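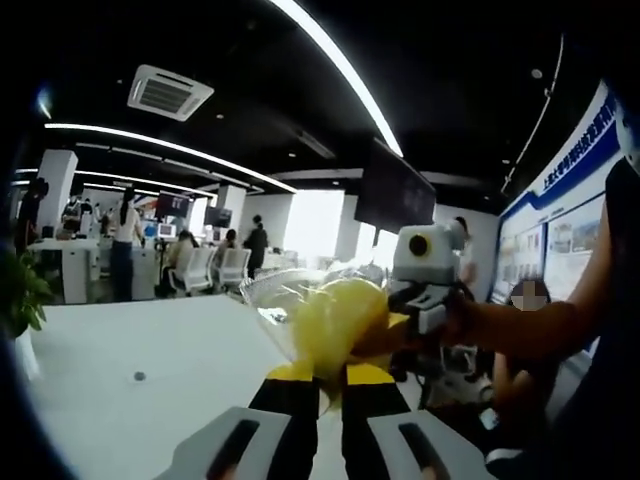 Ticket: yellow filling keeps leaking out of the clear bags
Opened by: Milagros Quiambao
Category: Packing / bags and seals
Status: Closed (reopened once, my fault)

Hi all, me again! I'm on the packing table for the Hornwood gift boxes this month and I've got a bag problem that is driving me up the wall. We bag the soft yellow sponge lemons one to a bag in the clear Jarniler sleeves, run the open end through the heat sealer, and drop them in the box. Except a good number of them are coming open again by the time they reach the box. The lemon is squashy, it pushes back, and pop goes the seal. Then the little yellow crumbs of foam filling get everywhere (I found some in my tea).

What I've tried so far:

- Sealer dial up from 2 to 3. The seal got wavy and a bit brown at one corner, and it still came open when I squeezed the bag.
- Wiping the sealer strip with a dry cloth. It needed it, but no change.
- Folding the end over and sealing it double. Holds beautifully, looks terrible, and takes forever.
- A different box of sleeves from the same shelf. Same thing.

Anybody got ideas? I have 80 boxes to get out and I'd love to not do them all with tape.

--

Chih-ming Fang replied

Can you check two things for me? First, how much empty bag is there above the lemon when you seal it? Second, are you letting go of the bag as soon as the sealer lifts?

--

Milagros Quiambao replied

Hardly any empty bag, maybe a finger's width. I push the lemon right up to the top so it sits nicely in the tissue. And yes, I let go straight away, I'm trying to be quick!

--

Chih-ming Fang replied

OK, I'd start there. Push the lemon down to the closed end and leave yourself three fingers of flat bag. Squeeze the air out gently before you seal, then keep hold of both sides while you count to three. Put the dial back to 2 as well, brown means it's cooking.

--

Milagros Quiambao replied

Did ten that way. Much better! Only one opened, and I think I'd caught a crease in it. The bags crinkle up so easily around something lumpy, you get them flat on one side and they ruck up on the other. But I'm calling this fixed, thank you Chih-ming, closing it.

--

Milagros Quiambao reopened this ticket

Right, so. I closed it too early. After lunch I did another batch exactly the same way and they were opening again, worse than the morning. Same dial, same three fingers, same counting out loud like a crazy person. I've set aside 39 bags that I don't trust.

--

Nurhan Dönmez replied

Which sleeves were you using after lunch? There are two kinds on that shelf and the boxes look the same from the front. The Siltwood order came with a thicker sleeve and I think somebody topped up the Jarniler box with them. The thick ones feel stiffer and make more noise when you scrunch them.

--

Milagros Quiambao replied

Oh for heaven's sake. Yes. I just tipped the box out and it's both kinds mixed together! The noisy ones are the ones that open. I pulled six of each and sealed them one after another on 2, and every thin one held and four of the thick ones peeled right apart.

So I turned it up to 3 for the thick ones only, with the long flat end and the counting, and those hold too. I gave one a proper squeeze with both hands and the lemon went flat as a pancake before the seal did anything.

--

Pei-shan Yip replied

Please don't squeeze the ones going to customers :) I've put the thick sleeves in the gray bin under the Tseng labels and written THICK on it in marker. Can you leave the dial on 2 when you finish? Ching-wen uses it for the ribbon packs in the evening and those melt.

--

Milagros Quiambao replied

Will do! For whoever gets this job next, the settings that worked:

Thin sleeve: dial on 2, three fingers of flat bag, hold for a count of three.
Thick sleeve: dial on 3, everything else the same.
Lemon goes all the way down to the closed end, always. Smooth the bag with the side of your hand before it goes under the bar. If there's a crease in the seal, cut it off and do it again, there's enough bag for a second go.

I opened up the 39 and redid them, which took until a little past 4 p.m., and two lemons had split along the seam so I need replacements for those. Pei-shan, are there spares in the back or should I order? Closing this one for real now.

--

Pei-shan Yip replied

Spares on the top shelf, behind the tissue paper. Take the stepladder.

7 comments · 3 people found this helpful

Packing Room Help Desk | Contact the desk | Back to top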